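트레일러 연결 전 점검과 저속 회전 연습 방법

세미 트레일러를 처음 모는 기사는 출발 전에 연결부와 제동 계통부터 확인해야 한다. 아래 순서는 Bridwood 차고지에서 신입 기사에게 가르치는 내용을 정리한 것이다.

1. 평평한 곳에 차를 세우고 주차 브레이크를 채운 뒤 트레일러 바퀴에 고임목을 받친다.

2. 커플러의 잠금 상태를 눈으로 확인한다. 킹핀 둘레에 틈이 보이면 분리한 다음 다시 연결한다. 잠금 레버가 끝까지 들어가 있는지도 본다.

3. 에어 호스와 전기 케이블을 꽂고, 핸들을 양쪽으로 꺾었을 때 당기거나 꼬이는 곳이 없는지 살핀다.

4. 랜딩 기어를 끝까지 올리고 손잡이를 고정한다. 고임목을 치운 다음 트레일러 브레이크만 건 채 저단으로 살짝 당겨 본다. 이때 연결부가 움직이면 출발하지 않는다.

5. 방향지시등, 제동등, 후미등을 차례로 켜 본다. 뒤에서 봐 줄 사람이 있으면 훨씬 빨리 끝난다.

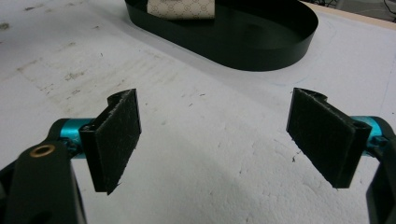
흰 작업대 위에서 간격을 두고 마주 보는 검은색 집게 두 개

회전 연습은 빈 야드에서 한다. 콘 13개로 우회전 코스를 만들고 걷는 속도로 들어간다. 트레일러 뒷바퀴는 트랙터보다 안쪽을 지나가므로 트랙터 앞부분을 교차로 안으로 충분히 넣은 다음 핸들을 꺾는다. 회전하는 동안에는 안쪽 거울을 자주 본다. 콘을 건드렸으면 그 자리에 멈추고, 내려서 바퀴 위치를 확인한 뒤 처음부터 다시 한다.

젖은 노면에서는 회전에 들어가기 전에 감속을 끝낸다. 굽은 길에서 브레이크를 세게 밟으면 트레일러가 옆으로 밀리거나 트랙터와 접히는 잭나이프가 생길 수 있다. 짐이 높게 실렸을 때는 속도를 더 낮춘다.

점검 결과는 운행 일지에 적는다. Bridwood에서는 금요일 마감 전에 Rongrong Xie에게 일지를 내고, 연결부 수리가 필요한 차량은 Yuzhen Cai에게 따로 알린다. 수리가 끝난 차량도 1번부터 다시 점검한 뒤 운행한다.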